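3.2 Which word comes first to mind

I'll admit I went into this part of the study thinking the old textbook story would hold up: short, plain words came down from Old English, fancy ones came over with French and Latin, and people reach for the plain ones when they're relaxed. Well, sort of! We gave 300 speakers a set of kitchen pictures on a Saturday morning and let them talk, and Auður Riis and I then sorted all 1,696 nouns by where they came from (she did the hard ones, I did the coffee and the easy ones).

The trouble is that kitchen words are a wonderful mess. "Door" is as old as English gets, and "shelf" is Germanic too, while "cabinet" and "bottle" both arrived by way of French, and I can't say a single one of them sounds fancy to me. My speakers didn't think so either. When Ngân Bùi asked people in the follow-up chat to pick the "foreign" words out of their own transcripts, "bottle" was hardly ever mentioned, but "sink" was, which made me laugh, as it goes straight back to an Old English verb.

We also had 11 speakers who grew up with another language at home, and I'd love to say more about them, but that's a tiny group and I'm keeping them for a separate paper. What I can say is that they said "cupboard" more than I'd have guessed. That word is a nice little fossil, by the way: a board you put cups on, squeezed in speech until the "p" went quiet. The Frandsen coding sheet has no box for compounds like that, so we added one and went back over the Polden transcripts, which took us most of November.

Two transcripts were dropped because the recording was too faint to code.

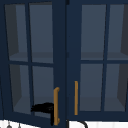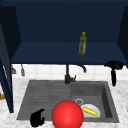
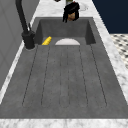
Figure 2. Rendered kitchen views: glass-paned cabinet doors (first), an open cabinet with a bottle on the shelf (second), a sink with drainboard (third).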